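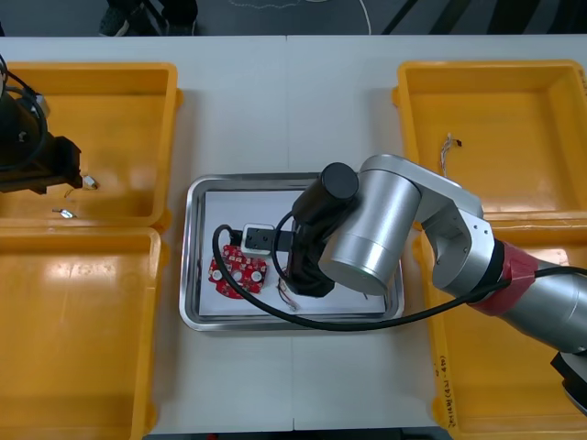 Equipment budget for the Virkthorpe bench goes in this month, so a few notes on what we're asking for. The arms are the big line and everyone argues about those. The small stuff gets forgotten. The yellow bins either side of the tray are on the list, and so is a second steel tray, as we want one being loaded while the other is in use.

Parts next. We sort boards, wire bundles and little electrical bits, and they wear out with handling. I've put in for 100 spare cable assemblies. Plallen and Leclerc both quoted. Plallen was cheaper but wanted payment up front.

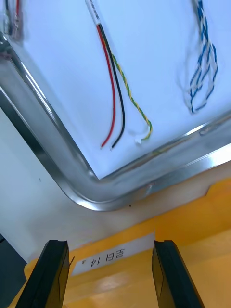 Gripper fingers: 2 spare sets per arm. Last year we had one and lost most of a week waiting for the post.

Cable management has its own line this time. Clips, sleeving, decent ties. It was under "sundries" before and got cut.
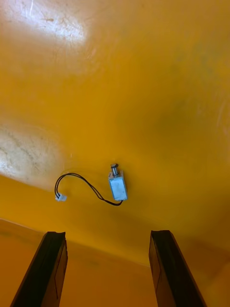
Total without the arms comes to £3571. The limit for a single sign-off is £2000, so it'll be split: bins, tray and fingers now, cable assemblies in October.

Biltham have offered a service contract as well. Haven't decided. I'd like to see their call-out times in writing first.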